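What surprised Brenda Stockdale most about budgeting for a robot arm was everything around it. "You fall in love with the arm," she told me over a very long coffee, "and then you're pricing cables at midnight!" Her group plans to order in July, and she's still going back and forth on grippers — the spare fingers alone came to $300.
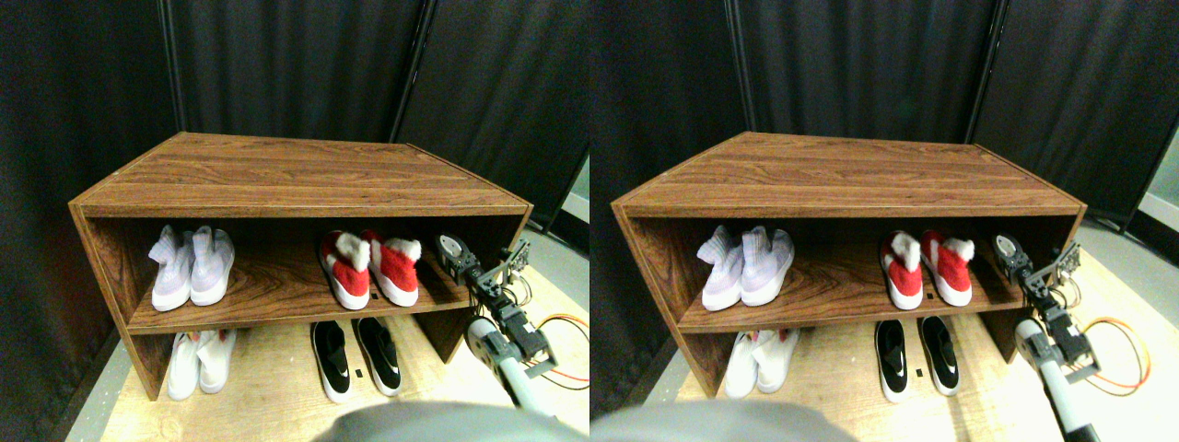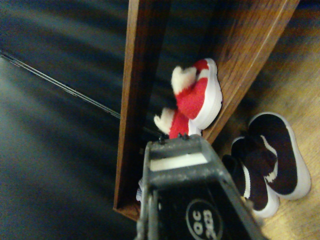 Shoes on a shelf, with the gripper close by.

By Unnur Hauksdóttir

She'd set aside $1089 for furniture, flooring and curtains, and she told me she wishes she'd doubled it. "Get a quote for the wrist camera too," she said, "and ask how long repairs take. Ours said 19 days, and I'd planned on a week." The service contract she's leaving until next year.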